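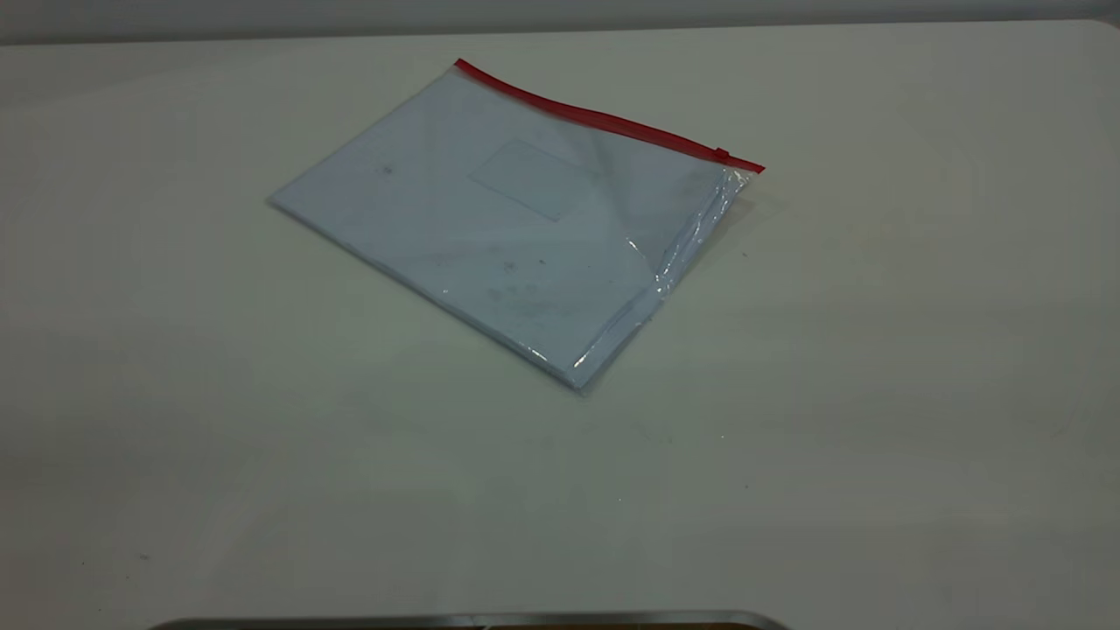 Abrir zíper de estojo com o braço: alguém mais sofrendo com isso?

Fórum > Clubes e equipes > Projetos de estudantes

lakach_vitoria
18 de maio de 2021

Oi, gente! Sou do clube de robótica da escola e o nosso desafio deste semestre é o estojo transparente de zíper: pegar, segurar e abrir sem ajuda de mão nenhuma. Parecia o mais fácil da lista (eu que escolhi, aliás, e a turma não me deixa esquecer).

O estojo é de plástico transparente com zíper vermelho e tem papel ou algo dobrado dentro, então fica meio fofinho. A gente controla o braço à distância e grava cada tentativa pra treinar depois. Já são 38 gravações e o que mais dá errado é achar o cursor: o plástico brilha, o reflexo muda conforme o braço chega perto e pronto, a garra fecha no lugar errado.

O Victor Muriithi, que orienta o clube, acha que o problema é a nossa pegada. Eu acho que é luz. Opiniões?

bastness
Luz, com certeza. Plástico brilhante em mesa clara é pedir pra sofrer. Põe uma cartolina escura fosca embaixo e testa de novo antes de mexer em qualquer outra coisa.

hamisi_m
Discordo do colega aí de cima. O zíper é vermelho, gente, é a coisa mais fácil de separar por cor que existe! Se vocês não acham o cursor com isso, eu olharia primeiro a posição da câmera do punho. Escrevi um relato sobre esse assunto quando montamos a nossa, vou colar aqui porque o blog do clube saiu do ar:

"O que a câmera do punho enxerga", por Hamisi Mbwambo

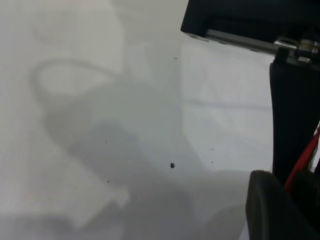
Tempo de leitura: 2 min

Quem põe câmera no punho pela primeira vez pensa no objeto e esquece a sombra. O braço desce, a sombra desce junto, e a mesa branca vira um monte de cinza borrado. A sombra de um cabo pendurado já basta pra mudar a imagem inteira. Some a isso os pontinhos de sujeira na mesa, que pro olho da gente não são nada e pro modelo podem virar alvo.

Nossa receita: passar pano antes de cada sessão, prender os cabos bem rente ao braço e usar duas luminárias, uma de cada lado, 800 lumens cada. E gravar sempre com a mesma luz!

(fim do relato)

lakach_vitoria
Hamisi, adorei, vou imprimir e colar na parede do laboratório. Pano a gente passa... às vezes, rs. Mas continuo com uma dúvida: quando a garra chega bem em cima, o plástico enruga todo e as dobras brilham cada uma pra um lado. Nessa hora a câmera do punho quase não me ajuda, 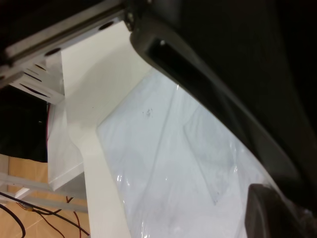
e eu acabo pilotando só pela câmera fixa, que pega o estojo inteiro mas não me dá noção nenhuma de altura. Ou desço demais e amasso o papel, ou fecho a garra no ar. Vocês treinam com as duas câmeras juntas?

fultwood
As duas, sempre. A fixa pra chegar, a do punho pra fechar. E tenta segurar o corpo do estojo antes de ir no cursor, senão ele sai passeando pela mesa.

bastness
Segurar com o quê, se ela só tiver um braço? Prende com fita e seja feliz.

hamisi_m
Fita é trapaça, no regulamento de setembro não pode!

lakach_vitoria
Não pode mesmo, já perguntei :( Vou testar a cartolina e as luminárias separado, pra ver qual faz diferença. O Victor pediu pra avisar que ainda aposta na pegada. Volto aqui com o resultado.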